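Grarell Student Robotics Club
Safety check before home recording, hand-held gripper
Checked by: Katia Parisi and Bongani Nel
Approved by: Debora Piras
May 2021

Purpose of this list: our members take the gripper home to practise folding and moving clothes, and the recordings are used later in the club project. Each member fills in the list before the first recording and sends it to Debora. Please write a comment also when the answer is yes. A list with only "yes" and no comment is sent back.

Part A. The tool

1. All screws on the rear housing are present and do not turn by finger.
Yes. One screw was a little loose when I took the tool from the club cupboard. I tightened it with the small Phillips screwdriver. (KP)

2. The label with the tool number can be read.
Yes. It is 017F, the same as in the loan book. (KP)

3. The yellow fingers are not cracked, and both are fixed well.
Yes. I pressed on each one from the side. Please look also inside the long holes, where a crack can begin. On the old pair from January we found it there and not on the outside. (BN)

4. The fingers close parallel and open again without help.
Yes, 30 times without a fault.

5. Both lenses are clean and without scratches.
Yes, after cleaning. There was a fingerprint on one of them. Use the dry cloth from the box, no window spray.

6. The black frame has no sharp places.
Partly. One slot has a rough edge inside. It does not touch the hand in normal use, but I would like Guido Sala to file it when the tool comes back. (BN)

Part B. The room

7. There is enough daylight or lamp light, and the sun does not shine directly into the lenses.
Yes, if you stand with your back or your side to the window. Katia's first recording was too bright and we repeated it.

8. The window is closed during the work.
Yes. This is a rule for every floor, also the ground floor.

9. The floor where you walk is free.
No at first check, yes at second check. Cloths and clothes on the floor must be moved out of the walking line, even if they are thin. You look at the fingers while you work and you do not look at your feet.

10. No cables cross the place of work.
Yes.

11. You know where the hard edges are (bed rail, table corner, heater) and you keep your elbow away from them.
Yes. With the tool your arm is longer than you are used to. I hit the bed rail once during practice, no damage. (KP)

Part C. The garment and the grip

12. The garment has no pins, open zips or things in the pockets.
Yes. I emptied the pockets before the start.

13. The garment is not longer than you can lift clear of the floor.
Yes.

14. The fingers hold the cloth only, not a button and not your other hand.
Yes. With thick ribbed cloth, like the mustard-yellow one we used on the bed, take a small fold and let it gather between the fingers. If you take too much, the fingers stay apart and the cloth can slip when you lift.

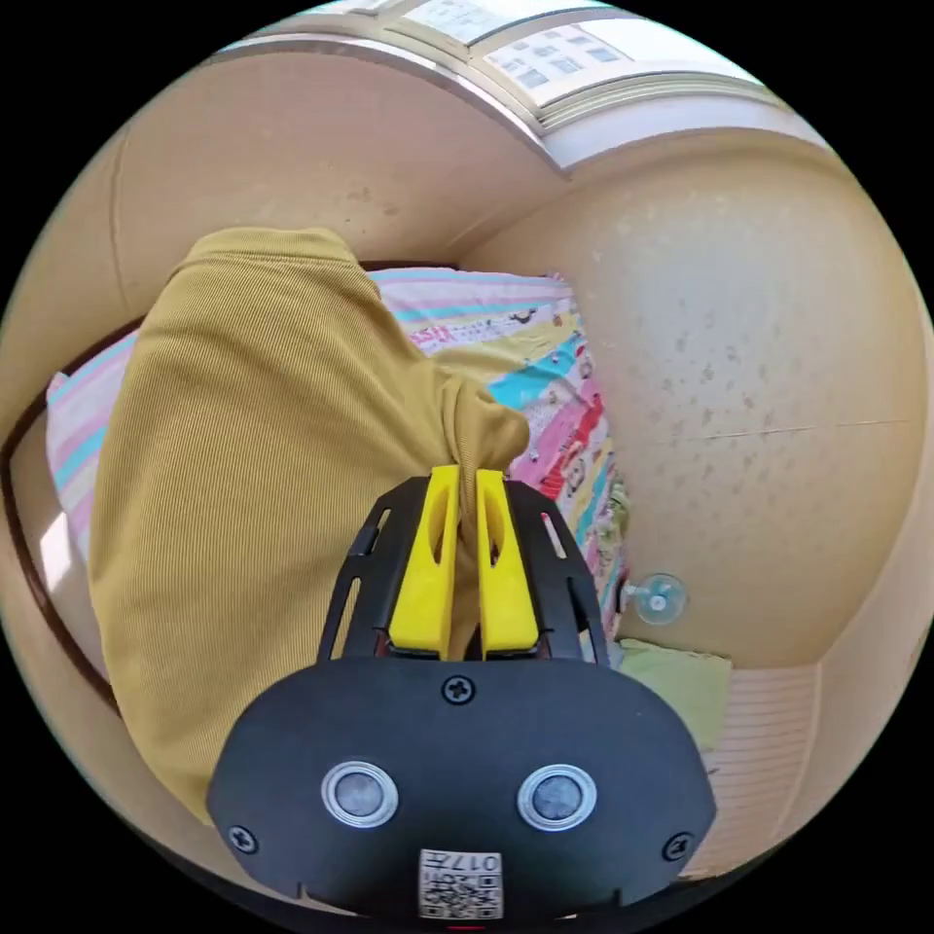 15. You stop and open the fingers before you change your position.
Not always. Bongani watched and reminded me two times. It needs practice.

16. You do not pull against a garment that is caught on something. Open, free it by hand, begin again.
Yes.

Part D. After the work

17. The tool is switched off and put back in the box with the fingers open.
Yes.

18. Any fall or hit is written in the loan book, also a small one.
Yes, the contact with the bed rail is written on page 203.

19. Nothing personal is left in view (letters, screens, family photographs).
Yes. We checked before the start and again after. Marisa Russo asks that this point should be moved to Part B in the next version, and I agree with her.

Result: accepted for home recording, with two open points.

Open point 1: rough edge in the frame slot, see number 6. Guido Sala, when the tool is returned.
Open point 2: position change with closed fingers, see number 15. Katia repeats the exercise with Bongani before she records alone.

Comment from Debora Piras: Thank you for the clear answers. For number 4, please write next time also which garment was used for the test, or if it was done with empty fingers.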